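Progress report to the Longo fund, second period
Prepared by Triin Pärn, July 1, 2020

Hull 11 is still in the shed. The schedule we sent you had her in the water by now, and I did not believe that schedule when I signed it. The deck is bonded and the keel bolts are torqued. The rudder came back from Unport with the wrong stock diameter and has been returned to them.

Hours on this hull stand at 638 against a budget of 707. Aldo Valentini thinks the remainder will cover the rigging and the engine fit. I don't. We have never fitted a diesel in under two weeks, and the wiring loom has not been started. 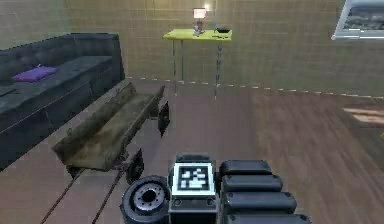
Sofa with purple cushion, wooden cart in front.

Orders are the weaker part of this report. Emaston, our dealer, talks about 26 inquiries since the spring. Viorica Popescu called the whole list and found that most of them wanted a brochure. Two have asked for a price with sails. Neither has paid a deposit, and I would not count either one as a sale.

The new Grusto resin was supposed to save weight in the hull. Our first weighed panel came out heavier than the old layup. Gaetano Caputo blames the roller work and wants to repeat the test. He may be right, but the supplier's sheet made no mention of needing a better crew.
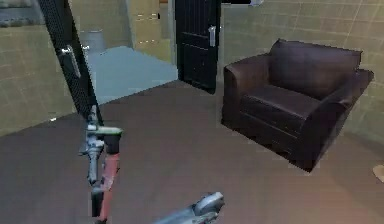

Black door with silver lever handle; robot arm at left.

Sea trials are now planned for October, if the rudder arrives. Cosimo Melis will send the revised cash sheet separately. Please hold the third payment until you have read it.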